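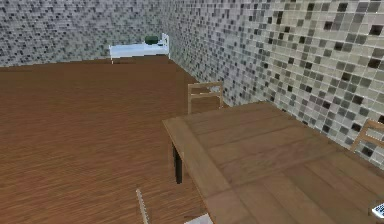

Sharing a workshop with a robot arm: tips from our bench

When the arm came to Betuler last April I had been finishing chairs and small tables by hand for so long that I could have done it asleep, and I'll admit I was grumpy for the first few weeks (my wife will tell you it was longer). We've settled in nicely since then, and a few of you wrote in asking what helps, so I've put down what works for us.

Try the move on the computer first. Our arm runs through every new job in a simulated room before it goes near real furniture, and I was slow to see the point of it. Now I pull up a stool and watch. If it swings wide near a chair back on the screen, I know where to stand later, or where not to!

Put tape on the floor. We marked the arm's reach in bright tape and added 60 centimeters for good measure. Clean the boards with a damp rag and let them dry well first, or the tape curls up at the corners and you'll be picking it off your shoes.

Keep one job for your own hands. The arm does the first sanding on tabletops, and I do the edges and the last pass with the grain. Tahsin Pramanik, who came over to us from Sokol, gave up sanding altogether and now sets up the jobs, and he's happy as can be, but I'd miss it.

Move the dust cloths. It sounds silly, I know, but the old hook was right where the arm comes around, and we all kept reaching for it out of habit. Spend an afternoon noticing what you reach for, and shift those things before the machine starts up.

Write down what you change. We keep a plain notebook on a string by the switch. If I slow the arm down for a soft pine top, it goes in the book with my initials, so whoever has the evening shift doesn't get a surprise.

Stretch your neck. Watching is tiring in a different way from sanding, and my shoulders feel better these days but my neck is worse. A taller stool helped some.

Next time I'll get to wax, and how to get it out of a shirt cuff.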